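Textile Care and Linen Handling
Unit 6: Terry Towels, Sorting and Folding
Course handout. Instructor: Qistina Sinaga
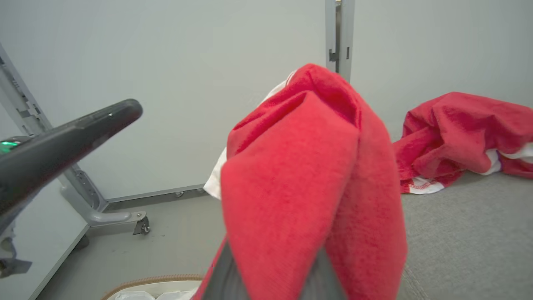 6.1 Scope of this unit

This unit covers cotton terry towels from collection to shelf. Flat linens were dealt with in Unit 5 and are mentioned only where the procedure is different. Bath mats and robes follow in Unit 7.

Students should bring the Ladbridge worksheet to the practical session. The folding boards are kept in the cabinet next to the press.

6.2 Construction of terry cloth

Terry is woven with two sets of lengthwise yarns. The ground warp is held under tension and forms the base of the cloth. The pile warp is held slack and forms loops on one or both faces. The crosswise yarn, the weft, locks both in place.

Three properties follow from this construction:

Absorbency. The loops expose a large yarn surface to water. Longer loops take up more water and need more time in the dryer.

Bulk. A folded terry towel does not lie as flat as a sheet of the same size. The loops hold the layers apart, and a thick towel folded over a narrow support forms rounded lobes where a sheet would hang straight.

Snagging. A loop caught on a bolt head, a zipper or the edge of a slot in a metal frame will pull out of the ground. Cut a pulled loop level with the pile. Do not pull it through.

Borders and hems are often woven flat, without pile. They shrink at a different rate from the body of the towel, and a border that ripples after washing should be smoothed by hand while damp. Tumbling it again will not flatten it.

6.3 Colored towels with white parts

A red towel with a white underside or white edging is treated as a colored item with a bleed risk. The red is the source and the white is where the damage shows. Sorting by the main color alone is not enough.

Before the first wash, carry out the rub test:

1. Dampen a piece of plain white cotton.
2. Press it on the red pile and rub ten strokes in one direction.
3. Let the cotton dry and compare it with an unused piece.
4. Record the result as none, slight or heavy.

Items rated heavy are washed alone in cold water until the test gives none or slight. Items rated slight may be washed with other reds. No red item goes in with whites at any rating.

Do not leave a damp red towel in a heap. Where wet pile rests against a white border, dye can move into the border within hours, and the resulting mark has the outline of the fold. Spread or hang the towel if the wash has to wait.

6.4 Weight and load

Towel weight is given in grams per square meter. The stock used in this course is the Pania line at 500 grams and the Menon line at 650 grams. The Menon towels have the deeper pile.

Worked example. The practice load consists of Menon towels with an area of one square meter each. Two towels weigh 1,300 grams dry. If the spin cycle leaves water equal to half the dry weight, the pair comes out of the washer at 1,950 grams. The dryer must remove 650 grams of water.

Repeat the calculation for two Pania towels of the same area. The dry weight is 1,000 grams. Enter the water to be removed on the worksheet, with units.

6.5 Collection

Towels found on the floor are classed as used, whatever their appearance. They are not refolded and returned to the shelf.

Lift a heaped towel from the top of the heap and let it open under its own weight. Check for objects held in the folds. Shake once, away from the wall and from other textiles. Place it in the bin for its color group.

When two towels of the same color lie close together, separate them before lifting. Two items picked up as one are the usual cause of a wrong count on the Jivel log.

6.6 Folding in thirds

The standard fold for shelf stock:

1. Lay the towel face down on the board with the long side toward you.
2. Smooth the borders outward from the center.
3. Bring the left third over, then the right third over it.
4. Turn the strip face up and align the hems.
5. Fold the strip in half, hems together, and in half again.
6. Place on the shelf with the folded edge outward.

For two-color towels the red side counts as the face. White edging should be inside the fold or level with it. If a strip of white shows along one side, the thirds are unequal and the fold is repeated from step 3.

6.7 Preparation for the practical

Read sections 6.3 and 6.6 again. Complete both load calculations. The rub test cotton is supplied, but students bring their own small scissors for pulled loops.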